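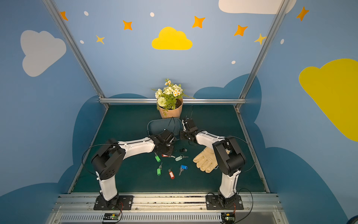

Color is no use at all once you own two green ones, according to Rhydian Gwilliam, and I had to put my coffee down and admit he had me there. I'd been going on for a good ten minutes about my wonderful key tags (red for the house, green for the shed) and he let me get all the way to the end before asking which green was which. I didn't know. I have never known.

The Key Tray Diaries
22nd March

So this month I'm writing about keys, and about the tray they're supposed to live in, and about everything else that ends up beside it, because if your entryway is anything like mine the tray stays beautifully clear and the keys end up everywhere but inside it.

I moved to Plallcombe with 3 boxes marked "hall" and I still couldn't tell you what was in two of them. The third was keys. Keys to the old place, keys to a bike lock, a fob for a parking garage I haven't pulled into in years! My first fix was a bag of plastic tags from the hardware store on Lü Street, and for a weekend I felt like a hotel manager. Then I lost the paper that said what the colors meant.

Rhydian's system is the dull one and I've come around to it. He writes on every tag, both sides, in permanent marker, and he writes the door and never the address. "Side gate." "Mom's back door." If a key doesn't open anything he can name within a day, it goes in a jar in the basement, and the jar gets emptied every March. I asked if he'd ever regretted one. Once, he said, a filing cabinet, and he got in with a screwdriver.

Meifang Jia goes the other way entirely. She keeps hers on one big ring, no tags, and tells them apart by feel, which I tried for an evening and will not be trying again. She did talk me into separating the fob, though. Fobs are light and they slide under things, and a dark one on a dark surface might as well be invisible. Mine now has a loop of yellow yarn on it. Ugly, but I haven't been late since.

Now, the tray. Go for one with a lip, and go bigger than you think, but not so big that the mail moves in. Teal is lovely. Anything silver shows up against it from across the room. Put it where your hand goes when you walk in, even if that's a silly spot. My hand goes to the left of the door, at hip height, and I spent a year trying to train it to use a shelf on the right.

Gloves are the other thing. A pair of work gloves laid flat takes up as much room as a dinner plate, and they will cover a key like a blanket. I hang mine on a clothespin now, except when I forget, so most of the time they're down there with everything else.

And yes, I keep flowers behind all of it. Fake ones, daisies and a bit of greenery in a brown paper-looking pot, and I won't hear a word against them. Real ones dropped petals in the tray and I spent my mornings picking keys out of the mush. A quick dusting and they're good for another month.

I relabeled my second green one last night. It's the shed. The first green one is also the shed.

We use cookies to remember your preferences. Sign up for our newsletter to get the home pages in your inbox every month.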